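Cahier d'atelier, projet Ilie
3 mai
Tenu par Safta Manole

Reprise de la doublure après l'essayage. Je note tout dans l'ordre où je l'ai fait, y compris les erreurs, parce que la page précédente est trop courte et que je n'ai pas pu retrouver la dilution de la teinture.

Rappel pour ceux qui lisent sans avoir suivi : Ilie est le chien du film, croisement de léonberg et de berger, poil long, masque noir, une tache claire sur le poitrail qui descend plus à gauche. Notre doublure sert pour les plans où le chien est couché dans la cave et ne doit pas bouger. L'éleveuse ne veut pas que l'animal reste au sol dans le froid pendant les réglages de lumière, et je suis d'accord avec elle. La tête est vue de trois quarts, jamais de face. Les yeux sont fermés, sauf pour un plan qui n'est pas encore confirmé par Brarnden.

Fourrure. J'ai ouvert le nouveau rouleau de Hekent, référence 1246. Il est plus jaune que l'ancien. À la lumière de la fenêtre la différence est visible tout de suite, sous la lampe de travail presque pas, donc ne jamais comparer sous la lampe. J'ai gardé l'ancien rouleau pour la tête et le cou, et j'utilise le nouveau pour le flanc qui touche le sol. Sens du poil vérifié sur chaque pièce avant la coupe. Une pièce de la cuisse arrière était tracée à l'envers sur le patron (ma faute, je l'ai retournée en décalquant). Corrigé au feutre rouge. Ne plus se servir de la copie en papier kraft.

Coupe faite au scalpel par l'envers, seulement le support, sans toucher le poil. J'ai essayé les ciseaux sur une chute pour gagner du temps et le bord est devenu carré, comme une moquette. Jeté.

Teinture du masque. Bain de 2000 ml, trois échantillons :
Échantillon A, noir seul. Trop bleu, et le poil colle en mèches.
Échantillon B, noir avec un peu de brun. Bonne couleur au museau, trop dure vers les joues.
Échantillon C, comme B, puis brun seul passé à la brosse sur les pointes. C'est celui que je préfère. Le passage vers le fauve se fait sur la largeur d'un doigt, ce qui correspond aux photos de l'éleveuse.

J'ai versé 200 ml du bain B dans un bocal avec étiquette, pour les retouches sur le plateau. Il faut bien agiter, le brun descend au fond. Le bocal est sur l'étagère des pigments et pas dans le frigo, merci de le laisser là.

Séchage à l'air froid uniquement. L'échantillon A a été mis au sèche-cheveux chaud et les pointes ont frisé. On pourrait utiliser cet effet pour un caniche, mais pas pour Ilie. 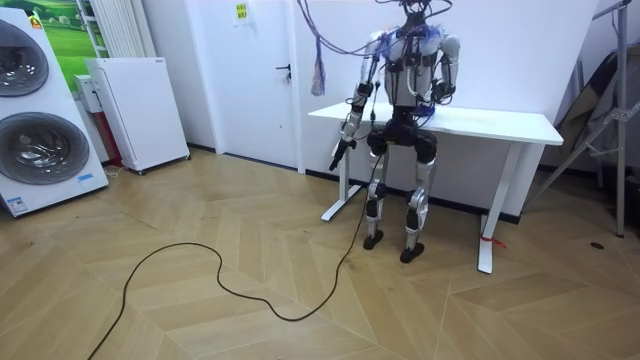

Devant le bureau debout.

Structure. La cage en mousse est un peu trop ronde au niveau des côtes. Un chien couché sur le côté s'aplatit, le ventre part vers l'avant et l'épaule monte. J'ai regardé longtemps la vidéo de repos envoyée par l'éleveuse, et on voit que l'omoplate forme presque une bosse. J'ai enlevé de la mousse sous les côtes et j'en ai ajouté une cale derrière l'épaule, collée avec la Trellik souple. La colle prend bien sur la mousse jaune, mal sur la grise : elle reste molle sur les bords même après la nuit. Pour la grise, gratter d'abord et mettre une couche fine, attendre, puis la deuxième.

Poids. La doublure pèse 51 kilos avec le lest, et l'assistante de réalisation la trouve trop lourde à déplacer entre deux prises. Moi, je ne voudrais pas descendre beaucoup. Dans le plan de l'escalier, un acteur doit passer les bras sous le corps et le soulever, et si c'est léger, cela se voit dans ses épaules. Proposition : faire deux sacs de lest amovibles par la fermeture du ventre, un pour le bassin et un pour le thorax. On les met seulement pour l'escalier. À discuter avec Brarnden avant que je couse la fermeture définitive, car après ce sera pénible de défaire.

Attention aussi à la tête. Elle doit tomber en arrière quand on soulève, avec un petit retard. Pour le moment elle tombe d'un seul coup, comme une porte. J'ai mis deux bandes de caoutchouc dans le cou, croisées. C'est mieux, mais le cou revient en place quand on repose le corps, et un chien qui dort ne fait pas ça. Essayer une seule bande plus large. Essayer aussi du sable fin dans une chaussette, comme dans l'ancien loup.

Oreilles. Le cuir est fini à gauche. L'oreille droite du vrai chien a une petite encoche au bord, je ne l'avais pas vue avant, c'est caché par le poil sur la plupart des photos. Faite au poinçon puis adoucie avec le papier. L'intérieur est encore trop rose. Passer un jus gris.

Truffe. Silicone, troisième tirage. Les bulles sont parties depuis que je verse en filet par le coin du moule. La surface brille trop quand elle sort. J'ai tamponné avec du talc et une éponge et c'est devenu mat, mais mort. Il faut un peu de brillance dans les narines seulement. Vernis satiné au petit pinceau, une couche, pas plus. Si on me demande de la « mouiller » sur le plateau, utiliser le gel en tube et jamais l'huile, qui attaque le bord de la peinture et que je n'arrive plus à enlever des poils du museau.

Coussinets : rien fait. Les deux pattes avant seront visibles, donc il faut les faire bien. Les pattes arrière sont sous la couverture.

Griffes : j'avais taillé les griffes trop pointues. Ilie marche beaucoup sur le bitume et les siennes sont usées à plat. Reprises à la lime.

Question de l'éleveuse, reçue par téléphone : est-ce que le vrai chien peut rencontrer la doublure avant le tournage ? Elle craint qu'il aboie s'il la découvre sur le plateau. Je pense que oui, mais il faudra cacher l'odeur de colle, et attendre que la Trellik soit complètement sèche partout. Elle propose d'apporter une vieille couverture de lui. On laisserait la couverture sur la doublure quelques jours. Je trouve l'idée bonne et je l'ai notée pour la feuille de préparation. En tout cas ne pas le laisser mordiller les oreilles.

Le plan avec les yeux ouverts serait tourné en juillet, séparément. Si c'est confirmé, il me faut une deuxième tête, je ne veux pas rouvrir les paupières de celle-ci. Les yeux du chien sont ambre foncé, le droit un peu plus clair dans le bas. Demander une photo nette en lumière du jour avant de commander le verre.

À faire ensuite :
coussinets avant
jus gris dans les oreilles
cou, essai avec bande large, puis essai sable
teindre le vrai masque selon C, en gardant la brosse bien essorée
écrire à Hekent pour la différence de jaune, avec un morceau des deux rouleaux
racheter des lames de scalpel, la boîte est vide et la dernière accroche

J'ai laissé la tête sous le filet, sur son support. Ne pas la brosser, le collage du front n'est pas encore pris.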